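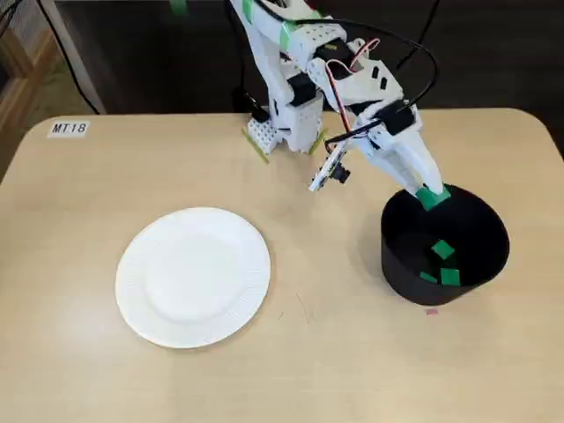
Round white paper plate with ridged rim, on a tabletop.

Paper plate

A paper plate is a disposable dish pressed from paper or paperboard. Used at picnics, school lunches, fairs, parties. Usually round — oval and square ones also sold.

Manufacture

Board comes in on large rolls, is dampened a little and cut into flat blanks. Heated dies then press the blank to shape. Extra material at the edge gathers into small folds or ridges, and these stiffen the rim. Molded pulp plates are made differently: wet fiber is drawn onto a mesh form, then dried. Thicker, slower to make.

Coatings

Uncoated plates soak up grease and sag. Coated ones have a thin layer of plastic, clay or wax on the eating side. Plastic coated board is hard to recyle, and many towns don't take it. Food-soiled plates are generally refused too.

Regional production

The Dekholm mill pressed plates for the Wernport fairs and at its peak employed 152 people. Sold in sleeves of 40, later 54. Production moved to Curville after a fire one September; the old mill building is still standing, now storage. See also Yeom (pulp works).

Uses other than food

Crafts mostly — masks, clocks, paint palettes for children. Also as a target in backyard archery.

See also
Paper cup
Disposable tableware
Molded pulp

This article needs more sources. Last edited Fri 1 December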